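Cletus Lyons had wanted the drawer to open on the first day. It was the third weekend now, and the jaws still closed a little to one side of wherever he put them.

He rented a share of the shop on Gilmartin Street, 30 dollars a month, and mostly he came on Sundays, when he could have the long desk. He wrote in his notebook before he picked anything up. July 14, 2019. Pads on. Try the drawer again. 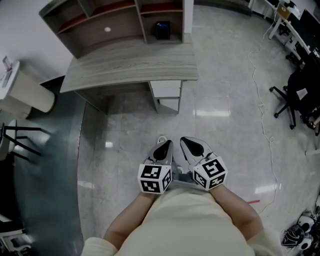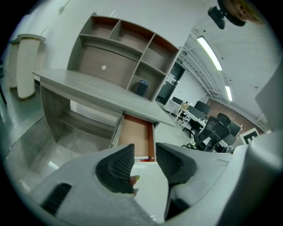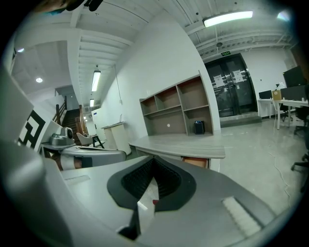 His sister Anna called while he was tightening a screw. She asked if he was eating. He said yes. She asked if the thing worked yet.

"It closes," he said.

"Does it open?"

"It opens too. It just doesn't do either one straight."

She told him their father's old Plarkeck drill press was still in her garage and he could come get it before January or she was giving it to the neighbors. Their father had bought it in 1997 and used it for birdhouses. Cletus said he'd borrow a truck.

After she hung up he took the left finger off and laid a ruler along it. The finger was fine. He took off the right one and that was fine too. Then he looked at the bracket, the one he had printed at home in a hurry, and found it leaned. He set a washer under the low side and put it all back together.

He squeezed 60 times and made a pencil mark for each one. On the last few his thumb hurt — the spring was from a Cirmont catalog and stiffer than he needed. He wrote that down.

Then he went over to the desk, set the fingers against the front of the drawer and pulled. They slipped once. He moved his feet and tried lower, and the drawer came out an inch, stuck, and came the rest of the way.

He pushed it shut and wrote "washer, 3 mm" and underlined it. The last bus to Vullside left in half an hour. He had time to do it again.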